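Gripper purchase, Drumutby site: progress to May
For Imtiaz Bandara, from Vernon Tremblay

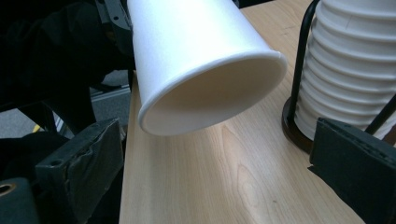
Do we need to buy all 24 units this year? Three would do until the trial ends, and the rest can wait.

Seltus want the full order signed now for a 13 per cent discount. I am not convinced. Their price leaves out spare fingers and tape, and Beaudoin's quote – dearer on paper – includes both. Paper cups are an easy load and tell us little about wear. Please hold the balance of the budget.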